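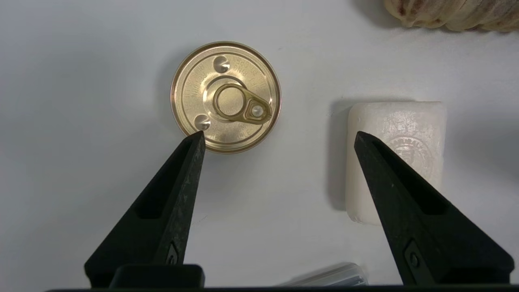
Emília Hrnčiar wrote in to say I was wrong about hill repeats, and that anyone training for the Jorkbridge 10-miler should drop them by the end of June and run the course instead.

1 July 2024
By the Flastadetti Runner

Print this post | E-mail this post

She has run Jorkbridge more times than I have, so I tried it her way. On Saturday I drove out early and ran the back half of the course, from the grain elevator to the finish. I had been doing eight repeats on the hill behind the middle school every week since January, and I thought I was ready for Illaton Road. I was not. The school hill is steep and over in a minute or so. Illaton Road is never steep, but it keeps going up for most of two miles, and there is no shade after the church.

My splits were bad. I lost 32 seconds on the first uphill mile compared with my goal pace, and 24 more on the second. I got a little back on the way down to the river, but my legs were already heavy by then.

So she was partly right. I still think the repeats helped my form, and I don't plan to quit them completely. I'm moving them to every other Tuesday, with a longer steady climb on the weeks between. Weekend long runs will be on the course when I can get a ride out there.

A few other notes:

The race has a new timing company, Živković, and bibs will be mailed this year. Mine is 912. Last year I was 133 and stood much closer to the front, but I'm told the numbers don't mean anything for the start.

The water stop at mile six has been moved to the far side of the bridge. I like it better there. The old spot was right on the turn and people bunched up.

My left calf is fine again. I took four days off and then ran easy on the canal path, which is flat and soft — boring, but it did the job. I also went back to my old shoes. The new pair is half a size too small and I should have returned them in the spring.

Next Saturday I'm running the front half, starting at the fairgrounds at 6:30. If you want to come along, send me a note before Friday night. The pace will be easy until the railroad crossing.

Contact | Copyright 2024 Flastadetti Runner | Back to top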